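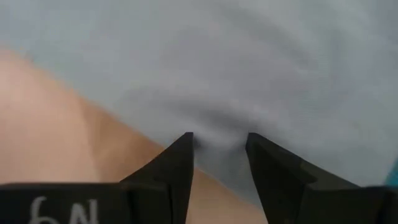

Grey fabric, and whether it is worth the money

The spring sale leaflets have landed and every one of them seems to be selling the same thing: plain pale grey cloth, in throws, loose covers, bedspreads and curtains, with a different word in front of it each time. Stone. Mist. Oyster. Put them side by side on the bed and I defy you to sort them out again without the labels.

I have no quarrel with the colour. It goes with most carpets and it doesn't shout. My doubts begin with the claims. The Zoltance range, which several of you wrote in about after the last newsletter, is described as "stain-shy", a phrase that commits the makers to nothing. I bought one of the throws at full price and put tea on it. After a minute I dabbed it with a damp cloth, as instructed. The tea stayed. It went in the wash at 30 and came out with a faint beige ring, which I now fold to the underside.

Then there is size. The Wunderlich bedspread is sold as a generous double. Ours reached the mattress edge on one side and fell well short on the other, and that was before washing. The small print allows for 4 per cent shrinkage, and you will find it on the back of the card insert, under the fold, in type I needed my other glasses for. Measure your own bed, including the drop on both sides, and ignore the word "generous" wherever it appears.

The one I would grudgingly speak up for is the Stenanden cover. It is dull to look at and the packet is ugly. It has been through our machine once a fortnight since June and the seams are still straight. It does pick up fluff, as all of these do, and anyone with a dark-haired dog should think hard before going this pale. A reader tells us hers looked like a doormat inside a week, and I believe her.

A few things I would do before handing over any money:

Take the fabric to the shop window. Under the strip lights in the big stores nearly every grey looks soft and warm, and several of them go quite blue in daylight.

Scrunch a corner in your fist, hold it for a bit and let go. If the creases are still there when you have walked round the display, they will be there on your settee.

Read the care label and not the leaflet. One of the covers I looked at was advertised as easy care and labelled dry clean only.

Ask about returns on opened packets. Zenum will take theirs back for 50 days, but only with the band still on, and you cannot unfold the thing without taking the band off.

As for the deluxe version at £242, I have handled it twice and could find nothing to account for the price except the box. The shop assistant mentioned a 300 thread count. A number like that says very little about how cloth will wear, and she couldn't tell me what the fibre was.

If you have had a pale grey cover for more than a year and still like it, please write in, with the make and how often you wash it. Replies by 2nd February if you would like them in the next issue. Samples from manufacturers are not wanted, thank you.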